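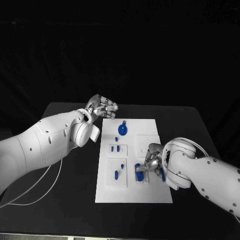

Photo: Thambiah College Communications

Brorkska Tournament Moves to Jimar Arena

The Thambiah College Department of Athletics has confirmed that the Brorkska women's basketball tournament will be played at Jimar Arena in November. The arena seats 4000 for basketball and will replace Cladau Gymnasium, where the event has been held since it began.

Head coach Lutfa Dissanayake enters her third season with a roster that returns both starting guards. Thambiah finished last year's conference schedule in fourth place and lost in the semifinal round of the conference tournament. Dissanayake told the department that rebounding has been the main subject of preseason practice, particularly on the defensive end, and that the starting lineup has not been settled.

Senior forward Shiuli Marikar has been cleared for full practice following knee surgery last winter. Marikar scored 32 points in the opening round of last year's Brorkska tournament, a program record for the event. The training staff will limit her minutes in the two exhibition games and review her status before the tournament begins.

Season ticket holders will keep their current priority level and will receive new seat assignments by mail. Holders who wish to decline the tournament portion of their package should notify the ticket office before assignments are issued. Student admission remains free with a valid college ID at the east entrance. Doors will open at 2 p.m. on both days of play.

Parking in Lot 3 is reserved for team buses and permit holders. General parking will be available in the lots north of the arena, and the campus shuttle will run its regular route until the final game ends.

The full bracket and game times will be published in the next issue. Requests for accessible seating may be made at the ticket office window or by telephone during business hours.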